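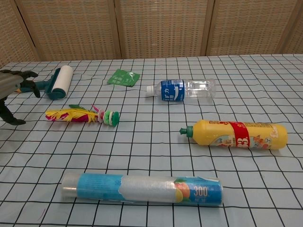 A lint roller on a checked blue tablecloth.

New shirts, old arguments at Drutstead

Drutstead will wear a different shirt next season, and most people in the town already have an opinion on it. The club confirmed in the winter newsletter that the plain maroon top it has used for 9 seasons will be dropped in September. Its replacement has a cream band across the chest and a collar, which the present one lacks.

A rugby club of this size does not change its kit lightly. Drutstead has four adult sides and a junior section, and the cost falls partly on the players. The first team get their shirts from the club. Everyone else pays a share, and parents with two or three children in the juniors have done the sums.

The old supplier, Fendeck, stopped making the maroon last year. The club could have taken the nearest shade in the catalogue, a darker red that looks almost brown under floodlights. Players who tried it in training did not like it. Fitberg offered to match the original colour from an old shirt, with a minimum order of 164, and that settled the matter of who would make the new one.

What it should look like took longer. The cream band comes from a shirt in the clubhouse, framed beside the stairs, worn when the club played on the field behind the brewery. Some of the older members wanted it copied exactly, heavy cotton included. The players asked for something lighter. Cotton shirts hold water, and by the second half of a wet match they hang to the thigh and give a tackler plenty to hold.

The finished shirt is polyester with a cotton collar. It is cut closer than the old one, though the club has ordered a looser fit for the lower sides after a number of requests from the front row.

The sponsor's name caused more trouble than the cloth. Çetinkaya, the bakery on the market square, has put 2,000 pounds towards the kit and will appear on the front. The first drawings had the name in yellow, straddling the cream band, and it could hardly be read. A second version moved it below the band in white. The cedilla went missing from that one and had to be put back before the order was signed.

Supporters' shirts will be sold from the bar on match days. The club shop, a cupboard with a hatch, still has a pile of the old maroon in small and extra large, and these have been marked down.

There is no plan for a second kit. When colours clash, Drutstead will go on wearing the white shirts bought for a tour that was called off, which have the wrong badge on the sleeve. The club says they have years left in them – the players are less sure.

The new shirt gets its first outing in a pre-season friendly at home, with kick-off set for the early afternoon.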